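Can a robot swap hard drives in a small repair shop yet?

Posted by Prorkeck
May 7, 2024

I do repairs and old-drive wiping out of a unit behind my house, and most of my day is pulling drives in and out of holders. It's dull as anything and my wrists are cooked. I've seen arms going for $2399 and I'm tempted. Can a machine do this chore on its own yet, or would I be babysitting it all arvo?

Baltholm
Sort of! It depends way more on your holder than on the arm. Give it a fixed plate with proper slots, drives standing on edge, and caps on the ends so there's something decent to grab (blue ones on mine, easy to spot against all that grey). 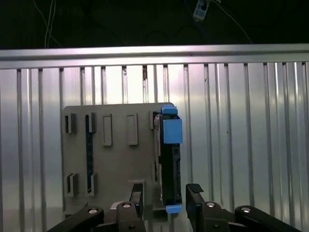 Maëlle MacDonald
I'd slow down before spending that kind of money. We tried it at my old work and these were the sore points:

Lining up. Sliding a drive back in was much harder than pulling one out. A hair crooked and it jams.
Cables. Tie up every last one. Ours snagged constantly.
Speed. I could do 16 drives while the arm was still thinking about its third, and I was having a coffee at the time.

If it's mainly your wrists, I'd look at a better bench height first.

Sandhu
nah just hire a uni student mate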